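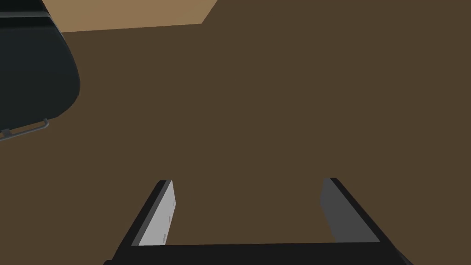

A broad, flat surface in dark brown.

Rough puff pastry without the fuss
12 July 2023

I love making rough puff! It has nearly all the flake of the proper stuff, and you can have it chilling in the fridge before the radio play is over. My recipe began on the back of a Julby flour bag and has been scribbled on ever since.

You'll need four parts plain flour, three parts cold butter and two parts iced water by weight, plus a good pinch of salt. I usually make 800 g of dough, enough for a big pie lid and a tray of cheese twists.

Cut the butter into cubes the size of a sugar lump and toss them through the flour and salt. Don't rub it in! You want to see lumps. Add most of the water, stir with a table knife, and add the rest if there's dry flour in the bottom of the bowl. Pat it into a brick, wrap it and chill for half an hour.

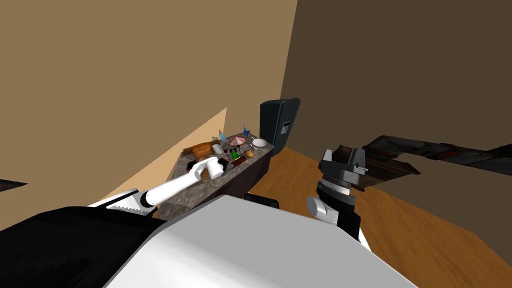

Rolling is the fun bit, and it goes best when you give yourself room. Move the kettle, move the toaster, move the post. A long counter like this one, with its stone top running off towards the far wall, would be a treat – you could roll a great big strip lengthways and never turn a corner. Aim for a rectangle three times as long as it is wide, fold it in thirds like a letter, give it a quarter turn and do the same again.

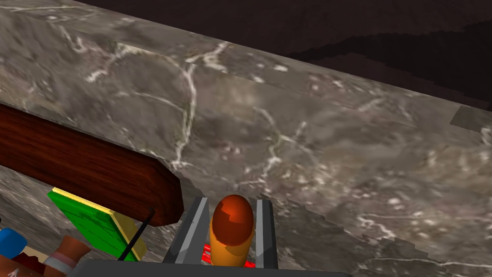 Flour your surface lightly and often. Too much gets folded in and makes the layers dusty, too little and the dough grabs hold. On a grey top with white veins wandering all over it, a thin dusting is easy to lose, so run your palm across to check. Brush any spare flour off the dough before each fold.

Back in the fridge for another half hour, then two more rolls and folds. The butter should be showing as long smears by now, and I get very excited about the smears.

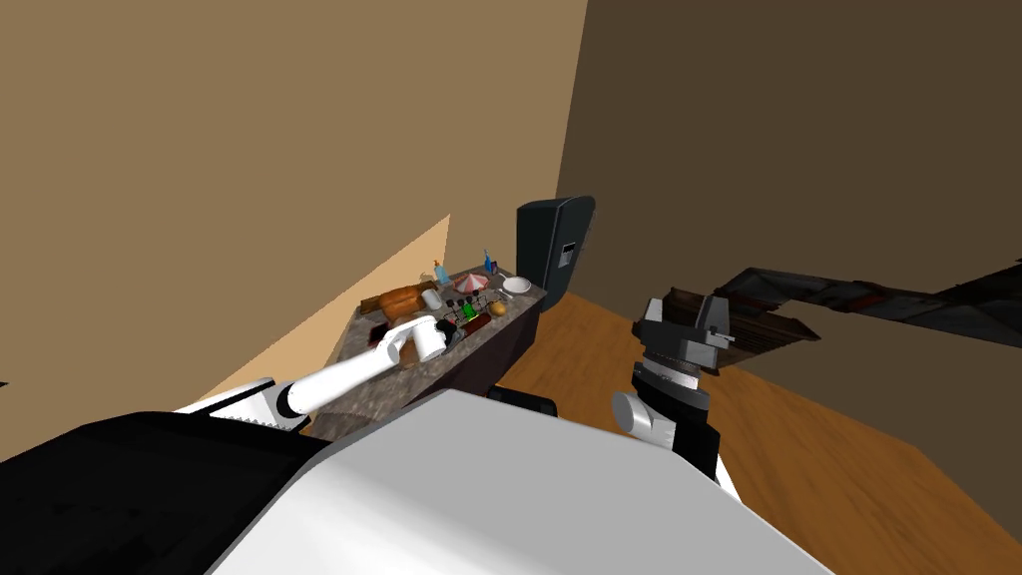 If it starts to feel greasy, stop and chill it again, even halfway through a fold. I did 6 folds once for a tart to take to Ellbridge and the layers all but vanished – four is plenty.

Bake in a hot oven until properly brown. Leftover dough freezes well, and in September mine goes straight on top of plums.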